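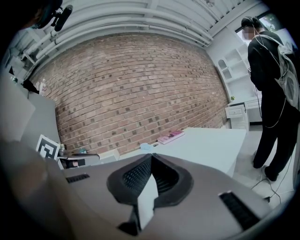
*View from a hand-held gripper toward a white table and a brick wall. A square fiducial marker is attached to the gray cabinet or partition at left.*

**Nernivier** is a software package for recovering the path of a hand-held gripper from wide-angle video and converting it into commands for a robot arm. It was developed at the Prukumbridge laboratory by Ghazala Rind and Jayson Calimlim, and is maintained by a group led by Macarena Leiva. The package covers tracking, time alignment and export. It does not include a training framework, although its output format was designed with imitation learning in mind.

## Overview

A gripper carried by a person has no joint encoders linking it to a fixed base, so its position must be worked out from sensor data. Nernivier combines camera images with readings from an inertial sensor. Brick courses, furniture edges and other fixed detail supply natural features for tracking, while printed markers supply the scale and a shared origin. Plain walls and bare tabletops contribute little and are given low weight.

## Processing stages

### Calibration

The lens model is estimated once for each camera. Pixels outside the circular image area are discarded, and a fixed mask covers the body of the gripper, which would otherwise be treated as part of the room.

### Mapping

A slow pass through the workspace produces a sparse map. The map is accepted when at least one marker has been detected from several angles. Inertial data are sampled at 500 Hz and video at 60 frames per second; the two streams are aligned by comparing rotation rates.

### Tracking

Each demonstration is then located within the map. People in view are handled by an outlier test, as features on a moving body do not agree with the motion of the camera. Faces are blurred before storage. The blurred patches are excluded from feature matching.

### Export

The finished path is smoothed and checked against the reach and joint limits of the target arm. Segments that fail are flagged - they are not deleted - and may be reviewed in the Davdale viewer, a separate tool written by Bienvenido Galang.

## Control interface

The runtime component, named Chang, reads exported paths and sends position targets to the arm controller at 1000 Hz. Policies usually produce targets far more slowly, and Chang fills the gaps by interpolation. A watchdog holds the arm in place if no new target arrives within the permitted time.

## Limitations

Tracking may fail when the gripper is held close to a blank surface or turned quickly. Bright windows can reduce contrast in nearby parts of the image. Furniture moved after mapping also causes errors, particularly when a marker is attached to it; the manual advises making a new map in such cases. Support for several grippers in one map was added by Jayson Saludo and remains experimental.

## See also

- Visual-inertial odometry
- Fiducial marker
- Imitation learning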